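Clodivis House Tenants' Group
Minutes of the meeting of 16/07/2019

Present: Lachlan Ellery (chair), Bit-na Ban, Murray Henare, Ankit Goel. Apologies were received from Nikau Ruddock.

1. Minutes of the April meeting
Accepted with one correction: the name of the heating company is Welen, with one l.

2. Heating contract
The Welen contract ends in 48 days. Ankit has asked Tapsell for a second price and will send both to all members. Murray would like the new contract to say how fast a repair must be made. Agreed.

3. Cleaning of shared floors
Lachlan read two letters from the ground floor. Both ask that the hall is swept before the evening and not after 9, when children sleep.
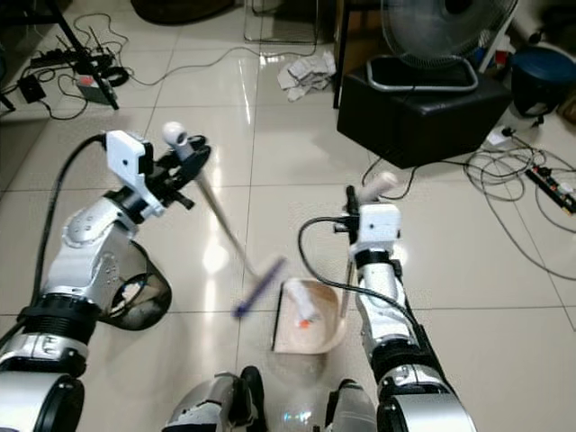 Bit-na Ban said that the hour is not the real problem for her — the doors are left open during the work and they bang. She asked for door stops on every floor. Murray will find the price of five. The sweeping hour will be decided next time, when Nikau can be present.

4. Bicycle room
The lock is stiff again. Members discussed whether to repair it or to change to a code lock. Ankit is against the code, as it will soon be known to the whole street. No decision.

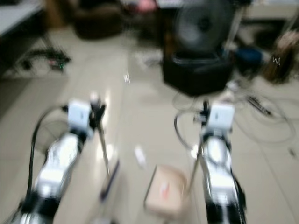
Tiled floor, item 3.

5. Money
The repair fund has $1000. Lachlan proposed to keep this amount until the heating price is known. Agreed by all.

6. Other matters
Murray reported that the side gate does not close well. Lachlan will write to the owner.

Minutes written by Bit-na Ban.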